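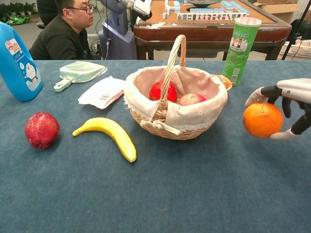

Tanner Hiebert wanted to know, before the first trial shift at Asgate, whether the packers would spend the day waiting on the robot, and who would be blamed when the count came up short. Both questions should be settled in writing before the arms are powered. The procedure below covers a mixed-item packing bench with a two-handed robot, and the changes to the packers' work that go with it.

Before you start

You need a bench with a cloth cover, a basket, a set of trial items and one packer from each shift who has agreed to take part. Do not assign the trial to whoever is free. The person who packs baskets by hand knows which items roll, bruise or catch on the handle, and the settings in step 3 depend on that knowledge.

Step 1. Write down the present job

List what the packer does at the bench now, including the work that is not packing: checking fruit, turning labels to the front, replacing a bad liner, answering the phone. At Asgate the list ran to 16 tasks. Mark each one R (robot), P (packer) or S (shared). Any task left unmarked stays with the packer and must be allowed time in the new schedule. Post the list at the bench.

Step 2. Lay out the bench

Put the basket in the middle, where both hands can reach it. Place tall items such as snack cans at the back so the forearm does not sweep over them. Keep flat packets away from round fruit in early trials. A packet that slides under an orange changes the height of the grasp.

Mixed items are the point of the exercise. A bench with nothing on it but oranges will give a good success rate and say very little about a working day. Include at least one curved item (a banana will do), one flat packet and one bottle.

Step 3. Set the grasp

Start with an orange. It is close to round and needs no particular orientation. Set the fingers to close over the top and back with the thumb opposing from the near side. Begin at the lowest grip force and raise it in single increments until the fruit lifts without slipping. Have the packer inspect the peel after each increment and record the setting at which marks first appear. The working value goes one increment below it.
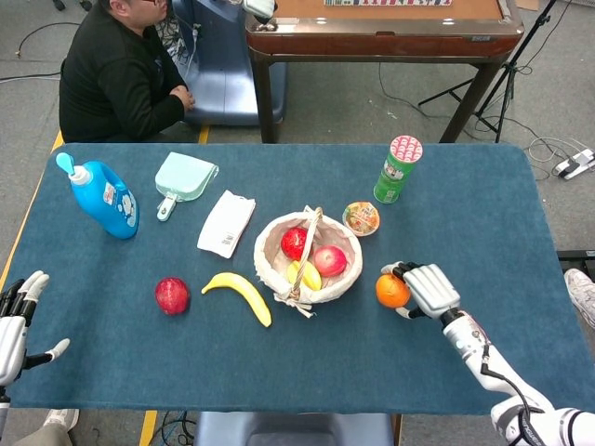 Set the idle hand next. While one hand closes on an item, the other should hold open and clear of the basket handle, with its speed limited for the whole of the grasp. Two hands moving at full speed over the same basket are hard for a person nearby to predict, and packers step back from the bench when that happens. If they step back, they stop noticing bad fruit.

Arched handles need their own check. Program the approach from the side of the arch — never across it — and release low. Repeat for every basket type in stock.

Step 4. Run the trial

Run 200 picks per shift until you have 2000. Log each pick as placed, dropped, missed or helped. "Helped" means a person touched the item or the basket, for any reason. Supervisors tend to leave this column out, and it is the one that shows how much work has moved to the packer without appearing in the schedule.

The log records picks, never names. Vullatow kept initials in the first version of the sheet, and the number of helped picks dropped to almost nothing within days. The initials were removed in October.

Step 5. Rewrite the schedule

Use the helped column to set staffing. One packer may be able to watch 2 benches when helps are rare and short. When they are frequent, keep one packer to a bench and say so plainly to management. Rotate the watching task. Sitting beside a robot and waiting for a drop is more tiring than packing, and attention falls off well before the end of a shift.

Stop button training applies to everyone who passes the bench, office staff included. A stop is never queried on the day. Review it at the next shift meeting with the log open, and update the R, P and S list if a task has changed hands.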